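September, Vandlow bench, afternoon

Iced drinks again. The Skosov task list calls this one "prepare and hand over a cold beverage", which makes it sound like something with a brochure.

Started the day at 82 kept episodes for this task. Finished at 113. I had told Bansal we would do rather better than that, so the weekly email will need some careful adjectives.

First hour lost to the left wrist drifting after homing. Re-zeroed it twice, then swapped the leader handle for the spare and it behaved. Have put tape on the old handle with a question mark on it. Last time someone did that the tape was gone by morning and the handle was back in use, so this time I used more tape.

Clear cups are a pain for the usual reasons. Depth sees straight through the wall and picks up the ice, or the tray, or nothing at all. The colour views are better. The black tray was a good call by whoever made it, as the ice shows up well against it and so do the spills.
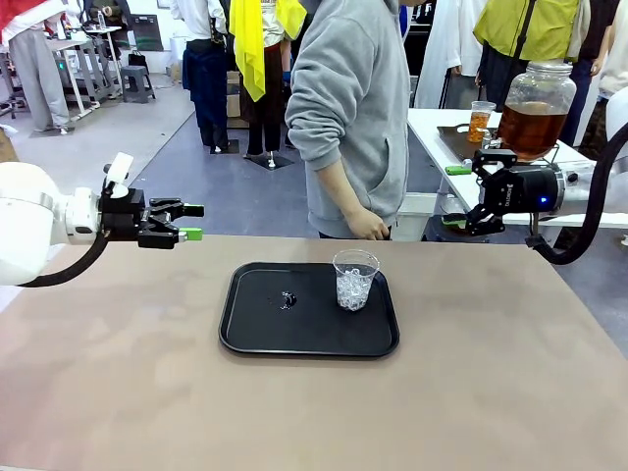
Thirteen episodes thrown out. Most were operator pauses over four seconds, which the trimming script treats as the end of the story and cuts accordingly. Two were me saying "hang on" and opening both grippers at once. Limport's loader will take failed runs if they are tagged, so I have kept the slips that happened during a proper attempt and binned the ones that were just me.

On spills: the sheet says wipe between episodes. I would like to stop doing that every time. If all our examples start on a spotless tray, the policy will meet its first puddle in public and have no opinion about it. Proposal is to wipe one in three and note it in the tray field, which at present everyone fills in with "ok".

Fingertip pads are still gripping. Change them before the next long session anyway, spares are in the drawer under the charger.

Upload: 2419 files across all tasks so far, checksums fine except one wrist stream, re-sent.

To do
Ask Skosov whether ice level counts as a variation or a nuisance
Longer pause limit in the trimmer
More ice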